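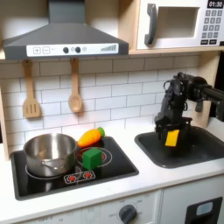 Photo: Rui Carvalho

Loose sink and tired hooks on a play kitchen

We have a toy kitchen in the corner of our playroom, the kind with a dark gray sink on the right and a black cooktop on the left. It gets used every day. The sink has started to lift when the kids drag things out of it, and the hooks under the shelf where the wooden spoon and the slotted spatula hang keep working loose. I pushed them back in and they held up to 3 weeks. I don't have the instructions anymore. Can I glue the sink down, or will I regret it? Also open to ideas for the hooks.

Posted by Rui Carvalho, Clergate
44 views

skundeso_dad
Don't glue the sink. You will want it out again for cleaning, crumbs and modeling clay get under the rim and stay there. Take the sink out, wipe the rim and the edge of the counter with a damp cloth, and let both dry overnight. Then put a thin strip of clear removable mounting putty around the underside of the rim and press down evenly. Ours has stayed put since January and I have had it out two times to clean.

For the hooks, the hole has probably gotten too wide. If yours are the screw-in kind, take the hook out, put a drop of wood glue on a toothpick, push it in the hole, snap it off flush and leave it to dry. Then screw the hook back in by hand. Go slow - the shelf on ours is thin and I came close to going through the top. If there is a toy microwave sitting on the shelf, move it first so you can see what you are doing.

While you have the sink out, check the screws in the side panels too. Ours were all loose on the sink side and that was half the problem. Snug is enough, don't crank them.

Prukell43
we just took the hooks off and put the spoons in the pot. problem solved

M. Kramer
Agree about not gluing the sink. I used hot glue on mine and it let go after a while anyway, and then I had to scrape it off the countertop, which left marks. The toothpick fix works fine. I used 2 toothpicks per hole, one was not enough. Keep the kids off it until the next morning.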